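Rebuilding a Desktop Tower on the Bench: Working Notes

These notes cover putting parts back into a used office desktop with the motherboard left in the case. They assume a full-size tower, a Phillips driver and a clear bench.

1. Position the case

Shut down, unplug the power cord, then hold the power button for 10 seconds. Lay the tower on its side so the board faces up, and take off the side panel. A slatted aluminum table works well, but small screws go down the grooves, so keep a lidded tin at hand. Touch bare chassis metal before handling any part.
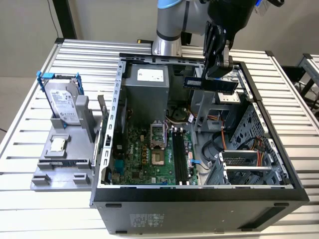
Hold memory by its edges and keep fingers off the gold contacts. Before seating a module, open the latches and compare the notch in the module with the key in the slot. Press straight down at both ends until the latches close. A module that needs heavy force is usually the wrong way around.

2. Check the socket before the CPU goes in

With the load plate swung open, look across the contacts from a low angle under a bright lamp. Bent contacts show up as a break in the pattern. Do not blow into the socket or wipe it. If the CPU is not going in right away, refit the plastic cover.
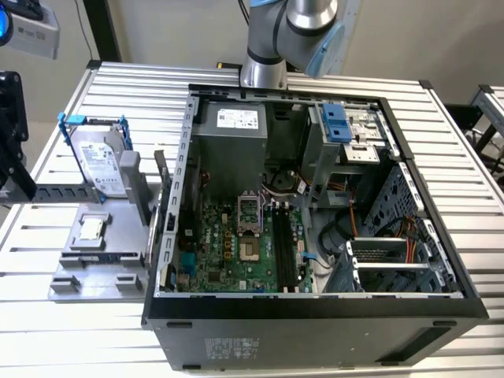 3. Lay out the parts

Set parts down on the side where there is most room, in the order they will be fitted. A tray with shaped pockets is better than a flat mat: the CPU lies in its own recess and the hard drive stands upright in its caddy.

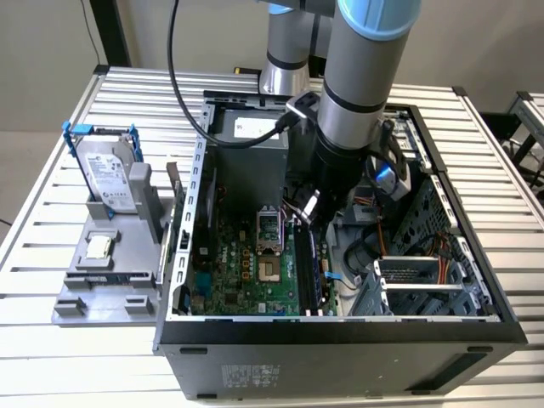 Blue plastic in a case like this generally marks something that releases by hand. Work the latch before reaching for a driver. Slide the caddy in until it clicks, then connect data and power. SATA plugs are keyed with an L shape and go in one way only.

4. Route the cables

Keep power wires clear of the fan and out of the space above the memory slots. Tie spare leads to the drive cage — loosely, as the next person will need to cut the tie.

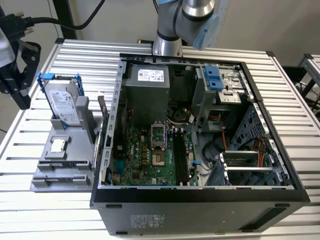 Count the screws in the tin before closing up. Leave the panel off for the first start and check that the fan turns freely. If the machine beeps and shows no picture, power down, unplug it and reseat the memory first.

Notes by Mateja Yordanov, last revised in September.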